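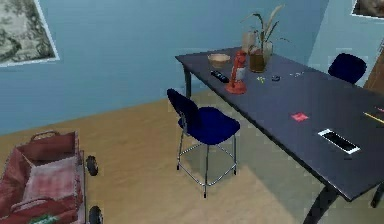

SETTING UP > YOUR WORKSPACE

Section 3: Getting the Room Ready in Zivico

Welcome back! Your account is live, so now comes the fun part: giving the planner a room to work with. A dark table with blue chairs against a pale wall makes a lovely starting point, but any style will do.

1. Open the Rooms tab and choose New Room.
2. Type in the length and width of your floor. Measure wall to wall at floor level (baseboards count!).
3. Pick a floor finish. Light wood is easy on the eyes when you start moving furniture around.
4. Drag a table in from the Yaman collection and turn it with the round handle.
5. Add chairs one at a time. Hold Shift to slide a chair up close to the table edge.
6. Press Save, then give the room a name you'll recognize later.

Note: A room can hold up to 209 items, and each small thing you set on a tabletop counts as one.

Note: For seating with a footrest, check the seat height before you place it. The Fudov set has its own height slider under Details, and it's wonderfully quick to use.

CAUTION: Changing the floor size after step 4 moves furniture back to the center of the room. Save a copy first.

CAUTION: Leave at least 44 inches behind any chair that backs onto a walkway. The planner won't stop you from going tighter, so keep an eye on the ruler.

Once the room is saved, go to Section 4 and try out the lighting. Evening light is my favorite!

Guide written by Britta Kramer

Last updated: November

We use cookies to remember your settings. Accept | Manage choices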